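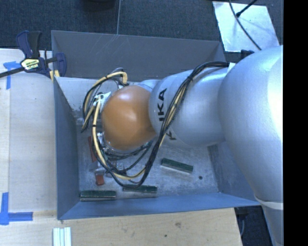
Aug 27, 2024

Glue pot day again. Writing this up while the last batch cools, so excuse the smudges.

Where we'd got to: the hide glue from the Bulutwood order was gelling far too fast on the long joints, and I'd lost two chair backs to starved tenons before I'd admit it was me and not the weather. The wood's fine (ash, the good stuff, straight as you like). The joints are fine too, I checked every one of them dry and they went home with a nice firm push. So it had to be glue or glueing-up, and this morning I finally sat down and did it properly with offcuts instead of guessing on real chairs.

I made 23 little test joints, all the same size, all cut from the one board so there's no arguing about grain later. Should have been 24 but I put the chisel through one. They're numbered in pencil on the end grain and the key is on the inside cover of this book, NOT on the scrap of card by the kettle, which is last month's and wrong.

First batch was glue as I've always mixed it, soaked overnight in cold water and warmed slowly in the pot. Nice smell, if you like that sort of thing (I do, I'm alone in this). Brushed on both parts, pushed together, clamped. Even moving quickly I had skin forming on the first tenon before I'd finished brushing its mortise. You can see it go dull. If it's gone dull it's too late, scrape it off and start over, and I know I've said that to everyone who's ever come through the shop and then not done it myself.

Second batch, same glue, but I warmed the parts first. I put them in the drying cupboard with the door shut while I had my tea, and they came out pleasantly warm in the hand, like a plate that's been waiting for dinner. Huge difference! The glue stayed wet and shiny right through and I had time to fiddle with the clamp and even drop one on the floor and pick it up again. I was quite cross at how easy it was, given the two chair backs.

Third batch, a pinch of salt in the pot, which is the old trick for slowing it down. It does slow it down. It also seemed to leave the squeeze-out tacky for ages, and I don't love that near a finish. I've kept four of these aside to look at again in September, because salt pulls damp out of the air and our back wall is never what you'd call dry. If they've gone soft by then, that's the end of salt for me. Urea is meant to be the tidier way of doing the same job but I haven't got any in, so that's a blank row in the table for now.

Breaking them was the fun bit. No proper rig, just the vice, a length of steel bar and my body weight, so please don't quote any of this at me as science. From the cold batch, most came apart on the glue line with hardly any wood fibre on either face, shiny all over, which is exactly what the chair backs looked like. The warmed ones mostly tore the ash before the joint let go, with long splinters coming off the cheek of the tenon. One of them wouldn't go at all and I've left it in the vice as a trophy. Number 17 let go far too easily and I think I just missed a patch with the brush, so I've put a question mark next to it and am pretending to be objective.

A few things to hang on to:

Pot temperature. The Greenberg thermometer reads low, I'm now sure of it. Against the glass one it was out by enough to matter, so for weeks I've been running the pot hotter than I thought and probably cooking the strength out of the glue. The glass one lives on the hook by the pot from now on. Please put it back on the hook.

Thickness. It should run off the brush in a thin stream and then break into drops just before the end. If it plops, add a splash of hot water. If it runs like milk, leave the lid off for a bit. I tried to write down a proper ratio and gave up, as it changes every time the lid's been off.

Age. The jar at the back of the fridge was past it. Smelt all right, looked all right, felt thin and stringy between the fingers. Thrown out, jar washed. I've put a strip of masking tape on the new jar with the mixing day on it and I'd like that to become a habit for all of us.

Clamps. I was over-tightening. With the warm parts there's so much less resistance that you can squeeze the joint dry without noticing, so snug and then stop. I went back to the small cam clamps for the last few and they were plenty.

Cost, while I'm here: the 700 gram bag is getting low, and at the rate we use it I'd sooner order two of them than one. I had a look at the liquid stuff from Nuvgate as well. It's dearer and it doesn't need a pot, and I can see the appeal on a cold morning, but I couldn't take a joint apart again with steam as happily and half of what we do here is repairs. Maybe a small bottle for trying out. Maybe not.

The two failed chair backs came apart very politely with a damp rag and the old iron, I'll say that for hide glue. Mortises cleaned out with warm water and a toothbrush, tenons scraped back, everything laid out on the rack to dry. One tenon is now a shade loose after all the scraping. I might glue a shaving of ash to the cheek and trim it back to fit, or I might make a new rail. Will see how I feel about it once it's dry, there's a decent bit of board left over from the tests.

Plan for the next glue-up is warm everything, including the cauls, which I forgot today, and have the clamps already set to width before the brush goes anywhere near the pot. Do the back legs and crest rail first and let them sit overnight. Seat rails after that.

Also the drying cupboard door has dropped on its hinge again and needs a longer screw in the top one. And we're out of rags.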